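Print this page | E-mail this page

Can a Machine Do It Yet? Chores I'd Hand Over, and Chores I'd Keep

19th December
By Stamatia Sarantis

Every winter I get the same letter in a dozen different versions. Somebody's knees are bad, or somebody's just tired of the dishes, and they want to know if there's a robot for it. So I've gone room by room this time, house first and then the garage bench, and put down what I'd trust a machine with, what I wouldn't, and what you can do to make the job easier on whoever ends up doing it (probably you, sorry!).

My own house is 1,376 square feet on one floor, with a dog, and I live in Prandstead, where the streets get sanded all winter long and the sand comes home with you. Keep that in mind when I talk about floors.

Vacuuming

Yes. Buy one. I held out for years and I was wrong. Mine is a Flundeck, the plain model without the tower, and it cost me $600 on sale in August. It does the kitchen, hall and living room while I'm at work, and I do the bedrooms myself on weekends with the upright.

A few things I wish I'd done from the start:

Pick up the cords first. All of them. Lamp cords are the worst, then phone chargers. I run mine up the back of the table leg with those hook-and-loop strips they sell by the roll.

Rug fringe goes under. Fold it back and put a strip of rug tape on it.

Empty the bin every run if you have a dog, even when the app tells you it's fine. Clean the brush roller with an old seam ripper. You slide it down the groove and the hair comes off in one long piece, and it's more satisfying than it should be.

Stairs are still yours. A rubber glove, slightly damp, dragged toward you on each tread. Then vacuum the rolls of fuzz at the bottom.

Mopping

Sort of. The little mopping robots are good at keeping a clean floor clean. They're no good at all on dried oatmeal. If you have one, do the sticky spots by hand with a wet rag laid on them for five minutes, then send it out. Change the pad halfway through the kitchen or you're only moving the dirt to the hallway.

Dishes

The dishwasher IS a robot, if you ask me, and we've had it so long we quit being impressed. Loading it is the hard part. A plate with egg on it is slippery, and a wooden spoon shouldn't go in at all, and the good knife REALLY shouldn't, and a machine has to know all that before it ever picks anything up. I've seen the videos of arms putting mugs in a rack. Nice mugs, all the same size, set out in a row. My cupboard doesn't look like that and I'll bet yours doesn't either.

Until then: unload the bottom rack before the top so the puddles on the cup bottoms don't land on dry plates. Silverware handles down, except the sharp ones. Clean the filter monthly with an old toothbrush and dish soap.

Laundry

Washing, yes, obviously. Folding, no. There was a folding machine going for $2,650 at the home show in Nundonstead and I stood in front of it for a good long while with my coat over my arm. You had to clip each shirt on by the shoulders. Once I've got a shirt by the shoulders I'm half done folding it! It wouldn't take sheets or anything small, so there go the socks.

My sock trick hasn't changed. One mesh bag per person, zipped, straight from hamper to washer to dryer to drawer. Nobody sorts.

For fitted sheets, put a hand in each of two corners, flip one over the other, then gather up the last two the same way. Lay it down and fold in thirds. It won't be perfect and it's going in a closet.

Windows

I borrowed a window robot from my sister-in-law and it did fine on the big slider and then beeped at me from the corner of the kitchen window until I took it down. It leaves the corners round. I went back to a squeegee and a bucket with a teaspoon of dish soap, and I wipe the blade after every pass. Skip sunny days, you'll get streaks.

The garage bench

I asked at Pappas, which is where I buy all my screws and most of my advice, whether anyone comes in looking for a shop robot. Plenty of people do, it seems, and they mostly go home with a better drill. For $150 you can get a decent one with a clutch, and the clutch is the part that matters. Set it low and work up, and you'll quit stripping screw heads.

Sweeping the shop I'd love to hand off. But sawdust with screws in it will ruin a robot vacuum in no time. Run a magnet over the floor first (put it in a sandwich bag, then turn the bag inside out over the trash and everything drops off). After that use a push broom and a handful of damp sawdust to hold the fine stuff down.

Plugging and unplugging

Now this is the one I get asked about least and think about most. So many chores start or end with a plug. The iron, the glue gun, the battery charger, the tree lights. If a machine can't manage a plug, then somebody still has to be home, and what have you saved?

Think of what your own hand does at a power strip. It finds the outlet, turns the plug the right way around, and it holds the strip still with the other hand without being told. A gripper with two fingers has to work that out from scratch, on white plastic sitting on a white surface, with its own fingers throwing things off. It also has to tell an outlet from a button. On the strip here some of the sockets have a button next to them and one doesn't, and the slots on each one are a small crowd all by themselves, three straight ones in a column and a slanted pair beside it. One black finger is up against the side of the strip down by the lower socket. The other is standing off by itself with a lot of white surface in between. I feel for it. I've groped around behind the couch with less to show.

So would I let one unplug my iron? Not yet. I'd want to see it done with a stiff old cord and a plug that sticks, a great many times over, in a house and not at a show. What I'd do today is simpler. For a lamp or a fan, get a strip with a switch you can reach with a toe, or a plug-in timer. Those little timers are the best home automation I own and they're older than I am. Heaters and irons go straight into the wall, never on a strip, and you pull them by the plug body and not the cord.

While you're down there, unplug the strip from the wall and wipe it with a cloth that's barely damp. Let it dry completely before it goes back in. Wipe the surface next to it too, crumbs and specks collect there like you wouldn't believe.
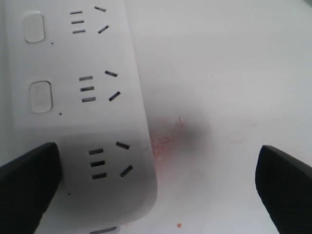
What I'd buy, in order

The vacuum first, if you've got mostly hard floors and can keep the cords up. Two or three lamp timers. The drill with the clutch. A mopping robot only if you already mop a lot and hate it.

I'd leave the window one and the folding one alone for now. If you've got a relative with a window robot, borrow it and try it on your worst window, not your best.

And before you buy anything that rolls around on its own, get down on the floor with a flashlight and look under the couch. Measure the gap. The Flundeck cleared mine with a finger's width to spare, but my neighbor's got wedged under her hutch the first morning and she had to lift the whole thing, china and all, to get it out.

Next time: getting candle wax out of a tablecloth. Bring a brown paper bag and your iron, and unplug it yourself when you're through.

Print this page | E-mail this page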